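Raltamora Users' List
Subject: Re: Zasa handset – end of security updates and the replacement scheme
Date: Feb 1, 2022

Dear subscribers,

I write on behalf of the list's handset working group in reply to the message from Kamran Gondal, quoted in part below, and to several shorter enquiries on the same subject. As many of you will know, Raltamora has confirmed that the Zasa will receive no further security updates once the present maintenance release has been distributed. The company has also published the terms of its replacement scheme. They are longer than they need to be, and in two places they appear to disagree with each other.

The position on updates is the simpler of the two. The current release will be offered to every Zasa sold through Raltamora's own shop and to those sold by Masanja under its own label. Handsets bought from Masanja on contract will receive it later, as the network must approve each build before it is sent out. Owners in that group are advised not to install the shop version by hand. The two builds carry different modem files, and a telephone which has been given the wrong one may lose its mobile signal until it is restored at a service desk.
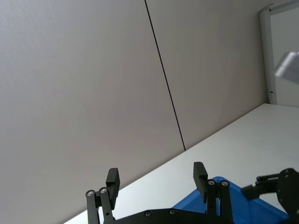

Kamran Gondal wrote:

> I bought my Zasa in November, new and sealed, from the Masanja shop in Ravstead. The box said nothing about updates ending and neither did the receipt. I now read that the replacement scheme counts from the date a model was first put on sale and takes no account of when the customer paid for it. If that is right, I have a telephone which was out of the scheme before I had taken it home. Can the working group say whether this is really the rule, and whether there is any point in my writing to Raltamora or whether I should go back to the shop? I would also like to know what happens to the battery cover offer, as mine has already begun to lift at one corner.

On the first point, the published terms do count from the date of first sale of the model. That wording is found in section 2. Section 3, however, states that a customer "holding proof of purchase within the preceding twelve months" may apply in the ordinary way, and makes no reference to the earlier section. We have asked Raltamora which of the two is to be followed. The reply received was courteous but did not answer the question, and we have written again.

Until the matter is settled, our advice to anyone in Mr Gondal's position is to apply under section 3 and to enclose a copy of the receipt. The original should be kept. Applications are made through the support page, where the scheme is listed under "Trade-in and recycling", and the form will ask for the serial number shown in the settings menu. Please do not use the number printed on the box, which on later units includes an extra character that the form will not accept.

Customers who bought from Masanja should also write to the branch concerned. The contract of sale is with the shop, and a complaint about what was or was not said at the counter belongs there in the first instance.

On the battery cover, the offer is separate from the replacement scheme and is not affected by it. Covers are fitted without charge at any Raltamora service desk. The Ravstead desk has asked that owners book beforehand – it has run short of the grey covers and may offer black instead. A lifting cover can be a sign of a swollen battery, and a telephone in that condition should be switched off, left uncharged and taken to the desk as it is.
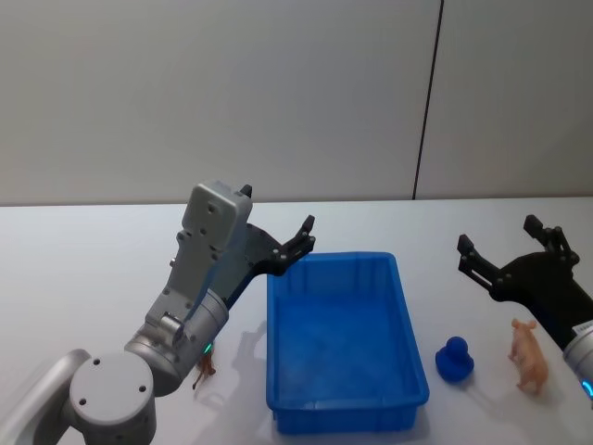 Tabletop with a blue bin, a blue rubber duck and a toy pig.

The working group's survey of Zasa owners has now closed. We received 1,503 replies, of which 473 came from people who bought their handset within the past twelve months. The latter figure has been passed to Raltamora with our second letter. The written comments will be sent separately once names and serial numbers have been removed.

Subscribers who have had an application refused are asked to forward the wording of the refusal to Polyxeni Rallis, off the list, with any personal details struck out. Please state whether the handset came from Raltamora or from Masanja, and the month of purchase.

Replies on the modem files should go to the existing thread on that subject and not to this one.

Yours faithfully,

Polyxeni Rallis
for the handset working group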